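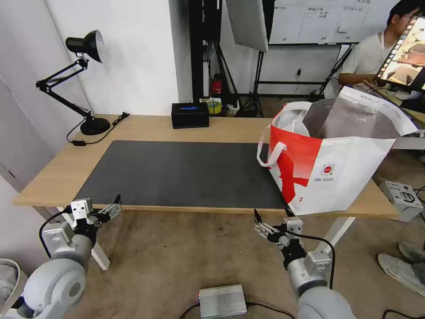 *Two robot arms and a shopping bag.*

Can a robot put away the shopping yet? Sort of. Picking things up is hard for a machine. A bowl of crayfish must stay level, and a soft bun can get squashed.

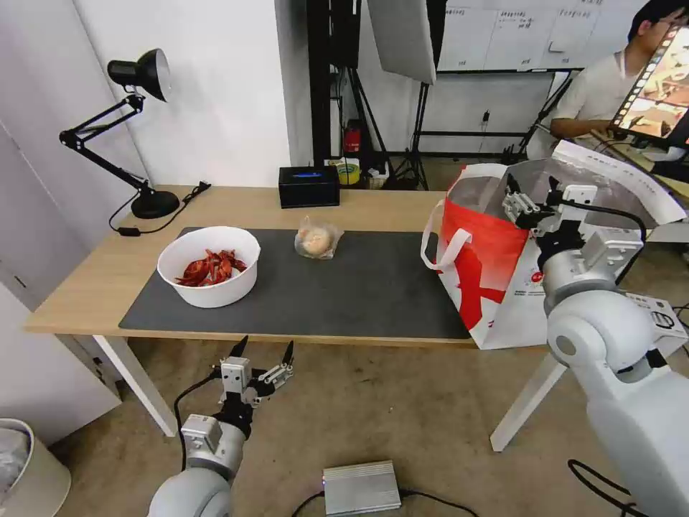
## Why is it slow?

You know how hard to squeeze bread. A robot has to learn that, and it may need 1000 tries. 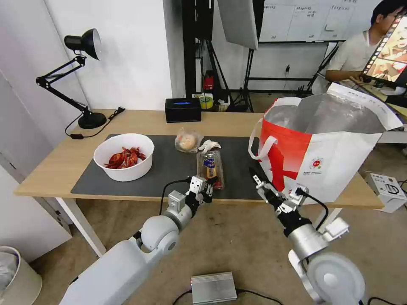

*Bread, a bun and a bowl of crayfish.*

Bags are tricky too, as they bend and

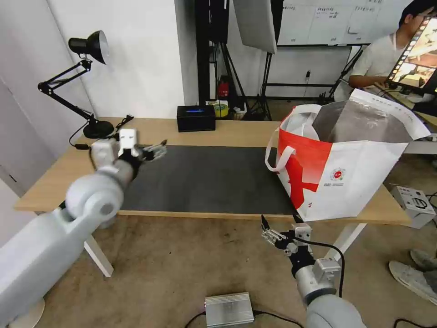
flop over. For now, robots still need people nearby to help.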